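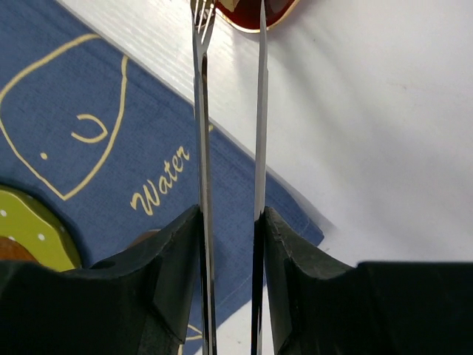
Setting the Table Like You Mean It

By Noémie Maillard

The summer I turned fifteen, my grandmother handed me a fistful of forks and told me to go and lay the table, and when I had finished she walked around it once, without a word, and moved every single one of them. She wasn't cross. She nudged each fork with the side of her thumb until it stood straight, squared the knife across from it, gave the cloth one tug at the corner, and went back to her onions. I stood there feeling that something had been done to the room that I couldn't have explained to you, and I have been trying to explain it, on and off, ever since.

I thought about her a great deal this spring, when so many of us were eating every meal at the same table where we worked and paid the bills and cut the children's hair. In May I caught myself having lunch over the keyboard with a fork I'd pulled from the dish rack, standing up for no reason, and I put the bowl down and went and got a napkin. Then I got a knife, which I didn't need. Then I moved the laptop to the floor, sat down, and had the nicest leftover rice I'd had in weeks.

So I went looking for somebody to talk to about it, and that is how I ended up on a very long phone call, and later on a back porch in Gukatdale with the chairs pulled well apart, with a man named Idris Lloyd.

Idris ran the dining room at a small hotel called the Kinsella for most of his working life, and before that he washed pots there. The hotel closed its doors a few years ago, but he kept a good deal of the silverware, bought at the closing sale in a wooden crate that he could barely get into the car. The hotel's last inventory sheet was still tucked in the side of it. It listed 3,166 pieces, from fish forks to sugar tongs, and at the bottom somebody had written in pencil that four of the gravy ladles were missing. He is still bothered by the ladles.

"We set that room twice a day," he told me, "and I never got bored of it. You're getting a place ready for a person. You don't know who yet, but there's going to be a person."

I asked him to show me how he does it at home, where there's no headwaiter and the person is generally his brother-in-law, and he was delighted to be asked. He begins with the cloth, and he isn't fussy about it. The Kinsella used heavy white linen that went out to a laundry and came back stiff as cardboard, and he says he doesn't miss it a bit. At home he likes color. Blue is his favorite under silver, a good plain blue, the kind you might get from a dish towel or the back half of an old bedsheet, and he will as soon lay it at a slant across the table as line it up with the edges. If the table itself is white or pale, so much the better, he says, you get the blue and the white and the metal all talking to each other and you haven't spent a cent.

Next come the plates, or whatever is standing in for plates. He sets these down before any of the silver so that he knows how much room he's working with. I have always done it the other way around, and ended up shoving everything outward at the last minute with my elbows, so this was worth the drive all by itself. He has a stack of dishes in mixed colors from a secondhand store called Pandutell, out past the Brulent road, and I'd gladly have walked off with the lot. Dark red against blue is a thing I'd never have thought to try. I've since done it at home with two bowls I'd been keeping loose change in, and I'm a bit giddy about it.

Then the forks and knives. You know where they go, I expect, or you knew once. Fork on the left with the tines up, knife on the right with the cutting edge turned in toward the plate, spoon outside the knife if there's soup. Idris holds to all of that, but he's careful to say he holds to it out of affection, and that when his nieces come over and want both pieces lying side by side on the napkin, picnic fashion, that's how they have them. What he does mind about is the line. He likes a fork and a knife to run parallel, or so near it that you'd have to be looking, with the ends of the handles even with each other, a thumb's width in from the edge of the table. He checks by crouching down at the end and closing one eye. (I tried this at home and frightened the cat.)

He also picks up every piece by its narrow part, or by the sides of the handle, and never by the end that goes in anybody's mouth. It's an old hotel habit. The Kinsella's trainees practiced it with a folded napkin in the hand so as not to leave fingerprints, carrying a fork and a knife together, and the ones who clattered were sent back to try again. He did a whole place setting for me that way on the porch table, with the napkin, talking all the time about tomatoes, and I don't think I heard metal touch metal once.

We got onto polishing after that, as I'd hoped we might. Most of what we own at home is stainless, mine certainly is, and stainless asks almost nothing of you. Warm water, a little dish soap, a soft towel straight afterward so the drops don't dry into spots. If you do have real silver or silver plate, Idris says the kindest thing you can do is eat with it. He has no patience with the velvet-lined drawer. Silver that gets used and washed every day hardly tarnishes, and the small scratches it picks up run together over the years into a soft sort of glow that he much prefers to the showroom shine. When a piece does go dull, he rubs it gently with polish on a bit of old flannel, up and down the length of it and never in circles, and works a twist of the same cloth between the tines of the forks. Then a rinse, then the towel. He does eight pieces at a sitting and stops, even if he's enjoying himself, and puts the radio off, and goes to bed.

I like a shiny fork as much as anybody, I'll admit. There's something about the way the handle picks up whatever is near it, a stripe of window, somebody's sleeve, the dark of the doorway, all pulled long and thin like taffy. As a child I used to hold the knife up close and watch my own face slide down it until I was told to stop. I did it again on Idris's porch and he politely looked at the garden.

Before I left he gave me a fork and knife from the crate, wrapped in a paper bag. They don't match each other and they don't match anything I have. The fork is longer in the neck than I'm used to and the knife has a nice heft in the handle, so it sits back in your palm while you think about what to cut next. I've been using them every day at lunch. I put down the cloth and then the bowl, then the fork, then the knife, and I give the fork a little push with the side of my thumb.

My daughter laid the table herself last night, for the first time without being asked, with the forks pointing every which way and a spoon at each place though there was nothing to spoon. She'd picked a dandelion for the middle and put it in an egg cup. I looked at those forks for quite a while. Then I called everybody in, and we ate.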